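Fire and exits check, ground floor and first floor, Tavmont building
February 18, 2018
Checked by: Fouad Hegazy. Second person: Olga Montoya (first floor only)

I write OK, NOT OK or LATER. Where I write LATER, I could not open or reach the thing and I will come back to it in April with the next check. Comments are under each part. Please answer in this same file, under the comment, and put your name.

## 1. Rooms with tables

- [x] Tables do not stand in the way to the door: OK
- [x] Window can be opened from inside: OK
- [ ] Paper and cloth kept away from heaters: see the replies

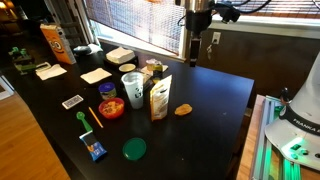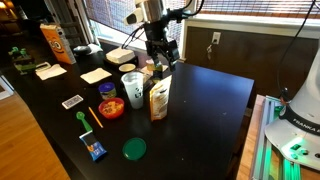 Maricel Rivera: For me the heater line should be two lines. One is the distance, which we can measure. The other is what people put on top of the heater in winter, and this changes every day. Last year we passed the distance and then I found a coat drying on the heater in the small office. I would like the distance to be 50 cm in all rooms and written on the door.

Fouad: I agree with two lines. I measured again with 50 cm and all the ground floor rooms pass, only the small office does not. The shelf there is screwed to the wall, so the heater or the shelf must move. For today: NOT OK, small office.

## 2. Exits and corridors

- [x] Front door opens without key from inside: OK
- [ ] Back door opens without key from inside: NOT OK
- [x] Corridor ground floor free: OK
- [ ] Corridor first floor free: NOT OK
- [x] Exit signs have light: OK, one is weak (near the stairs)

The back door has a bar, but somebody has also put a bolt at the bottom. When the bolt is closed, the bar does nothing. I opened it and put tape over it, but tape is not a repair. Ashraf Amrani has the tools and will take the bolt off.

In the first floor corridor there are boxes from Zevodley, delivered and not unpacked. With the boxes I measured 69 cm free. Two persons can not pass. Olga moved four boxes to the store room while I was writing, the rest are too heavy for one person.

> Ashraf: Bolt is off. I left the holes open, they need filler and paint. Who has the key for the paint cupboard?

> Olga: Hazem Abdel Hamid has it. The other boxes are still in the corridor, please do not close this point.

## 3. Extinguishers

- [x] Ground floor, by the stairs: OK, pin and seal in place
- [x] Kitchen, fire blanket: OK
- [ ] First floor, number 219: NOT OK
- [ ] Cellar: LATER (door locked)

Number 219 has the needle a little under the green part. Also the label with the service month can not be read any more, it has been wiped many times with cleaning product. I have written to Gendmont for a new one and asked them to look at the hook on the wall, which is loose.

## 4. Electricity

- [x] No cable under the carpet: OK
- [x] Panel can be reached, 1000 mm free in front: OK
- [ ] One extension is not connected to another extension: NOT OK, meeting room
- [x] Kettle and fridge on their own sockets: OK

In the meeting room I found three extensions one after the other, behind the cupboard. I disconnected the last one, so the lamp in the corner does not work now. Please do not connect it again. If we want a lamp there, we need a new socket.

> Maricel: The lamp was for the evening course. Can I use a battery lamp until then?

> Fouad: Yes, battery lamp is fine.

## 5. Alarm and meeting point

- [x] Alarm heard in all rooms on ground floor: OK
- [x] Alarm heard on first floor: OK, but weak in the toilet with the door closed
- [ ] Meeting point sign: NOT OK

The sign still shows the old meeting point on the Montes side. We changed it to the car park. New people will go to the wrong place.

Still open: shelf in small office, boxes first floor, extinguisher 219, cellar, socket, sign.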